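Lists > Walks and Blossom > Digest

Re: Almond blossom at Cedby – is it worth going yet?
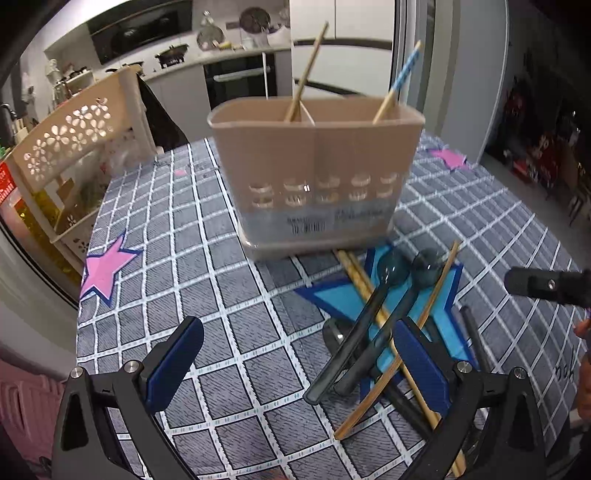
Vol. 21, No. 2

We use cookies to remember your list settings. Accept | Manage

10th February

On the almond trees, a list member wrote:

> We are thinking of coming over to Cedby for the blossom, but the
> tourist page only says "early spring" and the pictures on it look
> old. Are the trees out? We would come by train and would rather
> not hire a car. Is the path from Villolen fit to walk with a
> pushchair?

I walked it this morning, so I can answer most of that. The trees on the south bank at Cedby are well out, pink almost to the top. The ones behind the church are slower and still mostly in bud. If you want both together I would leave it until the start of March, but wind can strip the south bank in a night and then you will have missed the better half.

The path from Villolen is fine as far as the weir. After that it is mud, and there are two stiles with no gap at the side, so I would not try it with a pushchair. Take the bus from the station to the Gelta turning and walk down the lane instead. It is tarred all the way and comes out by the lower orchard.

The orchard at Pruvost is private this year. The gate has a chain on it and a notice asking visitors to stay on the road. You can see the trees well enough over the wall, and the white ones at the far end were open.

The tea room in Cedby is open at weekends only until the end of the month. It gets full after the midday bus – bring sandwiches if you have children with you. The toilets by the bridge were locked when I passed.

Has anyone been up to the top terraces above Gelta? They were late last year and I have not had time to look.

12 comments | 4 shares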